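Clellard to end free cardboard pickup for businesses in June

By Ruairí Ó Dálaigh

Businesses in Clellard will have to pay for cardboard pickup or haul their own boxes to the transfer station starting in June, under a change the town board approved after a hearing that ran until nearly 11 p.m.

The town has picked up flattened cardboard from stores, offices and workshops at no charge for nine years. The service covers 484 business addresses. Household recycling is not affected, and residents will keep the same pickup schedule and the same blue bins.

Under the new rules, a business can sign up for one of two paid plans with Zallutura, the hauler that already collects the town's trash. The basic plan costs $300 a year and includes a pickup every other week. A weekly plan costs twice as much. Any business that does not sign up can bring cardboard to the transfer station on Duggan Road without paying, as long as it is flattened and dry.

The town said it can no longer cover the cost of the free service out of what it earns from selling the material. Clellard gets paid by weight for its cardboard, and the price has dropped in each of the past four quarters. The current contract with the buyer in Prumness runs out at the end of May, and the only renewal offer the town received was lower than the one it has now.

Boxes have also changed. The town's public works office told the board that shipping cartons are coming in lighter than they did when the program began, and that more of them have coatings, foam or plastic windows that have to be pulled off before baling. A truck that fills up at the end of a route now carries less weight than it used to, so the town is paying for the same number of trips and selling less at the other end. 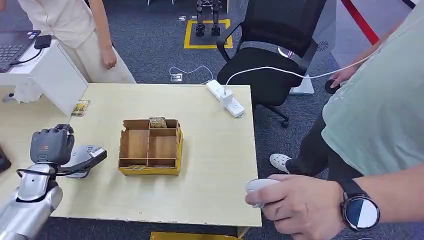

The office also pointed to small boxes. When the service started, most of the cardboard came from a few large stores in big, plain cartons. A growing share now comes from businesses that receive many small packages a day. Those take longer to flatten, and they are more likely to be put out whole.

Drivers have been allowed to leave boxes that are not flattened, but the rule has not been applied the same way on every route. Several business owners said at the hearing that their boxes were taken whole for years and then left behind without any notice this past winter.

Board members voted 4 to 1 for the change. The member who voted against it said she agreed the service had to be paid for, but wanted a lower rate for businesses that put out only a few boxes a week. The board agreed to look at a third plan in the fall, after Zallutura has reported how many customers signed up and how much they are putting out.

An earlier draft would have added the fee to every commercial water bill, whether or not the business used the service. That version was dropped after complaints from home-based businesses, many of which share an address with a household and already use the residential bins. Those businesses can go on using the bins, but boxes left on the ground next to them will not be picked up.

What counts as cardboard

The list of what Zallutura will take is nearly the same as the town's current list. Corrugated boxes are accepted, along with the thinner board used for shoe boxes, cereal boxes and store displays. Printed and colored boxes are fine. Paper tape and labels can stay on.

Plastic tape is accepted in small amounts. Foam inserts, bubble wrap and plastic bags have to come out. Cardboard dividers can be left inside a box only if the whole thing can be pressed flat. Waxed produce boxes, which the town has been taking for the past two years, will no longer be accepted at the curb or at the transfer station.

Pizza boxes stay on the list if they are empty and do not have much grease on them. The public works office said it gets more questions on pizza boxes than on anything else, and that a lid with no stains can be torn off and recycled even when the bottom has to be thrown away.

Wet cardboard was a sore point at the hearing. Baled material that is too damp can be turned down by the buyer, and the town said it lost three full loads that way last year. Each bale weighs about 2,000 pounds. The town had to pay to bring the rejected loads back and then pay again to dump them.

Businesses on a paid plan will get a covered container with a lid, in one of three sizes, at no extra cost. Those who want to keep using their own carts can do so if the lid closes all the way. Container delivery is to begin in the middle of May and should take two weeks.
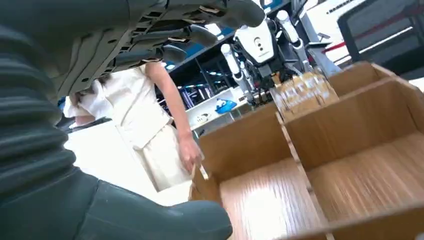 Shahram Alipour told the board that the covered containers would help, but said the basic plan would not be enough for most of the shops on his block. He said he puts out more cardboard in the six weeks before the holidays than in the rest of the winter combined, and asked whether a business could move up to weekly pickup for part of the year and then move back down.

The answer was that it could, once a year in each direction, with two weeks' notice. That was not in the written proposal, and the board added it before the vote.

Other speakers asked about sharing. Two or more businesses in the same building can split one plan if they use a single container and name one of them as the account holder. Businesses in separate buildings cannot, even if they share a parking lot. Landlords can also sign up for a plan and divide the cost among their tenants, which some of the owners in the older buildings downtown said they expected to do.

Schools, churches and the library will stay on the free service until the end of the year. The board has not decided what will happen to them after that. The town clerk said there are fewer than 40 such addresses and that most of them put out very little during the summer.

Transfer station hours

The transfer station will open an hour earlier, at 7 a.m., beginning in June. Town officials expect more traffic from businesses that choose to bring in their own boxes, mostly before opening time. A second cardboard container will be placed to the left of the scale house, and the one now behind the yard waste area will be moved next to it so that vehicles do not have to cross the exit lane.

Commercial vehicles will need a sticker. The stickers are free and can be picked up at the town office or at the scale house. A business can have up to three. Trailers are allowed, but anything that needs more than 15 minutes to unload has to be scheduled by phone.

There was some concern about cardboard being left outside the gate after hours. The fine for dumping there will stay where it is for now. The public works office said it would rather see how the first few months go before asking for a higher one, and that most of what is left at the gate now is furniture.
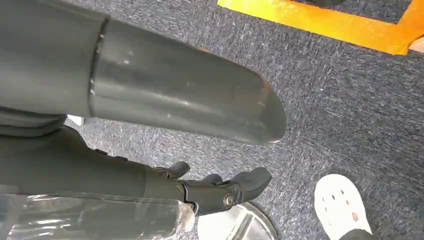 Dark gray surface with a narrow seam and faint scuffs. Photo: Ruairí Ó Dálaigh

The town has set aside $3,000 for mailings and signs. The first letter will go out this month to every business address now on the route list. It will include a sign-up form, a map of the transfer station and a one-page list of accepted items. The forms will also be available at the front counter of the town office, in English and Spanish.

Businesses that sign up before the middle of May will have the first month free. Those that have not sent in a form by the end of May will be taken off the route, and the last free pickup will follow the regular schedule for each street. Late sign-ups will be accepted at any time, but it may take up to ten working days for a container to arrive.

Prumness made a similar change two years ago. Officials there said a little more than half of the businesses chose a paid plan in the first year, and that the amount of cardboard going into the trash went up for several months before coming back down. Clellard plans to check trash loads in July and again in October.

Questions about the plans should go to Zallutura's customer line, which is printed on the side of the trash containers. Questions about stickers and the transfer station should go to the public works office, open from 8 a.m. to 4 p.m.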